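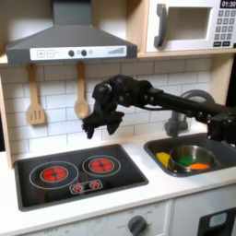 Toy Rotation, Step by Step, for People Who Doubt It Works

Posted by Zübeyde Akbulut, Mar 29, 2021
Filed under: Home, Kids, Storage

I put off toy rotation for two years. Every article I read about it had the same white shelf with the same six wooden objects on it, and a child with clean hands who was apparently learning to concentrate. My kids were on the floor at the time, fighting over the lid of a shoe box.

The claim goes like this. Put most of the toys away, leave a few out, swap them every so often, and your children will play longer, fight less and clean up without being asked. I can vouch for about half of the first part. As for cleaning up without being asked, I have yet to see it in my home or anyone else's.

Still, we do it, and I would do it again. The floor is easier to cross. What follows is the version we ended up with after dropping most of what the books told us to do.

Before you start

You need a place to store things that your children can't get into. Really can't. A closet with a handle they can reach is a toy store with free parking. We use the top of the hall closet and a stretch of wall in the basement.

You need boxes. You don't need the special ones. Flikham sells a "rotation system" with printed labels and a wheel you turn to see which week it is, and I was given one, so I can say that the boxes are decent and the wheel is a wheel. Any box with a lid will do. We have some 60-liter ones, which are too big. When full of blocks they can't be lifted by a normal adult. Go smaller.

Set aside an evening. The kids should be asleep or out of the house. I have seen it suggested that you sort the toys with your children so that they "feel part of the process." Try that if you like. My sister-in-law did, and they got through one basket, and everything in it was suddenly a favorite.

Step 1. Get everything in one place

Everything means the bath toys, the stuff in the car, the bag at Grandma's and whatever is under the couch. Pile it on the biggest floor you have. It will look bad. Take out what is broken and what has pieces missing that matter. A puzzle with a piece gone can go. A set of animals with a cow gone is still a set of animals.

Don't make decisions about giving things away at this point. Half the guides turn this step into a purge, and then you're standing in the living room at midnight holding a plastic trumpet and thinking about your childhood. Broken goes in the trash. Everything else stays in the pile.

Step 2. Sort by what the child does with it

The usual advice is to sort by "skill area": fine motor, gross motor, language, sensory and so on. I tried this with a chart I'd printed from the Nornusus parenting site. By their chart a ball was in four areas and a doll was in five, so the chart was no help in picking a box for either one.

Sort by what your own child does with the thing. Ours came out as:

Building
Pretend (dolls, animals, play food, dress-up)
Things with wheels
Puzzles and games
Noise
Drawing and sticking

Yours will be different. If your son uses the xylophone as a ramp for cars, it's a thing with wheels.

Step 3. Decide what never rotates

This is the step I would have liked to read first. Some toys should stay out all the time, and most guides skip over them or treat them as a failure of nerve.

Anything a child sleeps with stays. So does anything too big to carry up a ladder. Our pretend kitchen falls in the second group, and so does the dollhouse that Kevser Canpolat from downstairs passed on to us. We move the small stuff that goes with them in and out, and leave the big piece where it is. In practice this gives you most of the effect for very little of the work. A week with a cooking pot and a couple of pieces of pretend food is a different game from a week with the tea set. 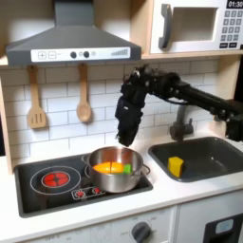 Crayons and paper stay out too. I once rotated the crayons away for a month and got drawings in lipstick.

Keep this list short all the same. If half the pile never rotates, you don't have a rotation, you have a closet with some toys in it.

Step 4. Fill the boxes

Make as many boxes as you have patience for. Four is what we run. Each box gets something from every group in step 2, so that whichever one is out, there's something to build with and something to push.

Spread the good things around. It's tempting to put all the favorites in the first box, because you want to see a result. Do that and the second swap will be met with a strike.

Don't count toys. You'll find people who say eight toys per child, or twelve, or one for each year of age plus three. I've never found out where any of these numbers come from, and none of them says whether a bag of 100 bricks is one toy or a hundred. Fill the shelf until it looks full but you can still see the back of it. Then stop.

Label the boxes with a letter and nothing else. A list of contents is one more thing to keep up to date, and you won't.

Step 5. Swap, but not on a schedule

Here I part ways with almost everyone. The standard line is every two weeks. Reinaldo Tavares, whose talks on the subject got me started, wants it done weekly. Kadir Tuncer has three boys and swaps when he trips over something. Of the three methods I have tried them all, and Kadir's is the one that lasted.

Swap when the toys that are out have stopped being touched, or when they're only being thrown. That might be ten days. Last July we went the whole month on one box since everybody was in the yard, and no harm was done.

Do the swap at night. Put the old box away completely before you bring the new one out, or you'll end up with both.

If a child asks for something that's in storage, go and get it. Some authors are strict about this and talk about "protecting the rotation." It's a box of toys. If Tarık wants the fire truck at four in the afternoon and I know where the fire truck is, he can have the fire truck. Put something else away in its place when you remember.

Step 6. Give it two full rounds, then judge

The first swap always works. Children come into the room and act as if it were a birthday. People write their glowing posts at this point, and I think it explains a lot of what you read online. The real test is the second time box A comes around. In our case one thing in that box was greeted like an old friend (the marble run), a few things were played with a bit, and the rest went ignored exactly as they had been before.

The ignored ones are your candidates for giving away. For me this has been the most useful part of the whole business. A toy that has come back twice to no interest at all isn't going to be missed, and you can let go of it without the trumpet problem.

What it won't do

It won't make a four-year-old play alone for an hour. Some do that anyway and some don't. Mine play a bit longer after a swap, for a day or two, and then it's back to normal.

It won't save money by itself. I bought less for a while, then bought boxes.

I'm also not convinced by the talk about calm and focus. Fewer things on the floor makes me calmer, and maybe that reaches the kids. There's a long thread about this on the Koletti forum, 1,397 replies when I last looked, and you can find a parent in there to back up any opinion you already hold.

Common problems

The boxes won't close. You have too much for the number of boxes. Add a box or do the purge you skipped in step 1.

Pieces drift between boxes. Yes, they do. Keep one small tub for strays and empty it at each swap. We use an old Kocabaş cookie tin.

Grandparents. They will bring new things, and the new things will be large and will sing. Let them be out for as long as the batteries last, then put them in a box like everything else.

Two children far apart in age. Run one rotation for the shared stuff and leave the older one's shelf alone. Older kids don't like having their belongings moved, and I can't say I blame them. Small parts go up high and out of the shared boxes.

You forgot for three months. Then you have been doing it on a three-month schedule. Pick a box and bring it down.

Comments are open until the end of the week. If you've kept a weekly schedule going for longer than a year, I'd like to hear how, and I may ask to see the closet.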